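Search the help pages
Enter a word or phrase
Reading time: 3 min

Softball again after a knee replacement, how long did you wait?

Mirjam Strebel

Hi all! I had my left knee replaced in February and I'm itching to get back to my rec league team (we play at the Praltdale fields, mostly evenings, mostly badly). I'm a second baseman, or I was. My surgeon says "light activity is fine, see how it goes" and my physical therapist says he'd like me to walk before I talk about sliding. Fair enough, but I never slid much anyway.

What I want to know is how long other people waited before a real game, with running to first and all that. Did you change positions? And does anyone hit with a courtesy runner? Our league allows it but you have to ask before the lineup goes in, and I feel a bit silly asking. I can walk 40 minutes now and do stairs without holding on. Turning quickly is the part that scares me.

Lumturie Bošković

Hip for me, so take this with a grain of salt, but I went back to slow pitch after one and I'm so glad I did! I started by just playing catch in the yard with my nephew, then batting practice, then one inning at a time. My therapist had me step sideways over a rolled towel until I was sick of the sight of it, and that did more for my turning than anything else.

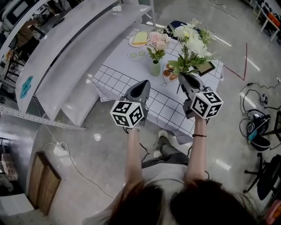 Anyway, first base was my answer. You stay near the bag, the throws come to you, and you're only moving a step or two most of the time. I missed second terribly for a while (all that chatter with the shortstop) but I got over it. Do watch for runners coming through the base, and if your league has the double bag, use it. Ours didn't until I nagged them.

On the courtesy runner, please just ask. Half our team uses one. I bat, I trot as far as first, and then a kid who's 48 goes in for me and acts like he's doing the Olympics. I'd also get your surgeon to say yes or no to a game specifically, using the word softball. "Light activity" meant gardening to mine, and I found that out after I'd already paid my league fee.

One more thing, check your shoes. I went from metal cleats to turf shoes so my foot wouldn't catch when I turned.

hallgrimsson_fan

depends on the knee. my brother in law waited until the next season and was fine. ice it after

Mirjam Strebel

Thank you both! Lumturie, I'm calling the surgeon's office in the morning and I'm going to say softball very clearly. First base is taken by a man who has had it forever, but maybe he'd share. I'll try the towel thing tonight.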